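SPEAKER NOTES - small kitchens, less waste
Library evening talk, April. 40 min slot, aim for 30, leave the rest for questions

Start before everybody sits. Don't wait for the latecomers.

Open with the soup story. Short version!! Last time it ate six minutes.

Who I am: ran the kitchen at Kartha, eleven years, then the community lunches. Not a chef. Say that early, people relax.

First point. Most of what gets thrown out at home was bought with good intentions. Herbs, salad bags, the second half of the can. Ask for hands: who has a jar open right now they can't date? Pause. Let them laugh.

The log. We wrote down every item that went in the bin at the lunches, one winter. 1138 items. 534 of them were bread or greens. Say the numbers slowly, then say them again. Nearly half, two kinds of food.

What we changed
- bread sliced and frozen the day it comes in, no exceptions
- greens washed, dried, wrapped in a towel, eye level in the fridge
- one shelf called "eat first". Masking tape label, nothing fancy
- shopping after lunch, never before

Don't get into the argument over washing greens ahead. If someone brings it up, say it worked for us and move on.

Indira Murthy's rule: cook the ugly thing first. She's in the audience I think, check, get her to wave. She had the soft peppers on the stove before she had her coat off.

Stock. People think it takes all day. It doesnt. Onion ends, carrot tops, the tough part of the leek, freezer bag, when it's full you make it. An hour on low. No cabbage, no broccoli, it goes bitter and smells up the house.

Dates on packages. Slow down for this one, it's the part people write down. "Best by" is about quality. "Use by", take seriously, esp. meat and fish. Yogurt: look, smell, then decide. Eggs: keep cold, cook through. Don't give medical advice!! If anybody is pregnant or sick, they ask their doctor.

Drink of water here.

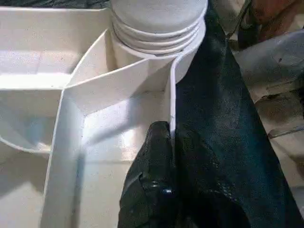 Storage. Cheap is fine. Lids that fit, that's the whole test. Write on the lid with a grease pencil, what it is and the day. Flat things freeze faster than tall things and thaw faster too. Soup in bags laid down on a tray, stand them up like files once they're hard.

Leave an inch at the top or the lid pops. Tell the one about the chili.

Rice - into the fridge fast, spread out on a plate to cool. Don't leave it sitting out all evening. Someone will say their grandmother did. Smile.

Money slide: roughly 100 dollars over the winter, for my own house, two adults. Be clear its one house. Don't oversell.

Handout on the back table, both sides. Soup recipe is side two. The salt is wrong on the old copies, should be one teaspoon, say it out loud.

Questions. Repeat each one into the mic. Room has to be clear by 8:30, chairs back against the wall.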